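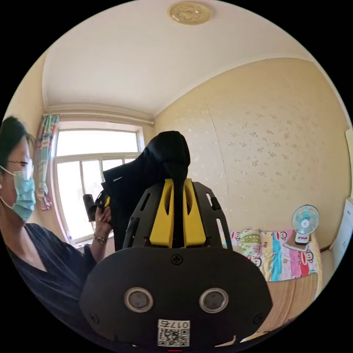
Stirkeo Rail Users Group, Home and Travel Page

Getting your gear ready the night before an early train

Members on the 5.40 am service asked for tips on getting out the door without waking the house. These came in over March. Most need nothing you don't already have in a cupboard.

Lay clothes out in the order you put them on, socks on top. Dark clothes are hard to tell apart before sunrise, so tie a bit of light-coloured wool through the hanger loop of your work trousers.

Platform grime comes off a coat best when it is dry. Let the mud harden overnight, brush it with a stiff nail brush, then wipe with a damp cloth and a drop of dish soap. Grease from door seals needs a dusting of cornflour left on for an hour before you wash. Don't iron over a grease mark.

To get the smell of a crowded carriage out of a jacket, hang it in the bathroom with the window open. Elspeth Gourlay uses one part white vinegar to four parts water in a spray bottle, on the lining only. Test a hidden patch first.

Stiff zip on a backpack: rub a candle stub up and down the teeth and run the slider a few times. A pencil works on metal zips.

Thermos that smells of last week's coffee: 2 teaspoons of bicarb, fill with hot water, leave the lid off overnight. Rinse well. Store it open.

Wet umbrellas go in a bread bag for the trip. Open them in the laundry when you get home or the ribs will rust.

Keep your travel card in the same pocket every day. Calum Moffat sewed a press stud on his after replacing the card twice in one winter.

Porridge can be soaked in a jar in the fridge. Half a cup of oats, half a cup of milk, a spoon of yoghurt. It keeps two days, so you can make Monday's and Tuesday's together.

If the train is cancelled and you end up on the 266 replacement bus, the heating is poor on the early run. Pack a thin pair of gloves in the bottom of the bag and leave them there until spring.

Send more tips to Davina Rutherford, or leave a note in the group's box at Akanda station, beside the ticket window.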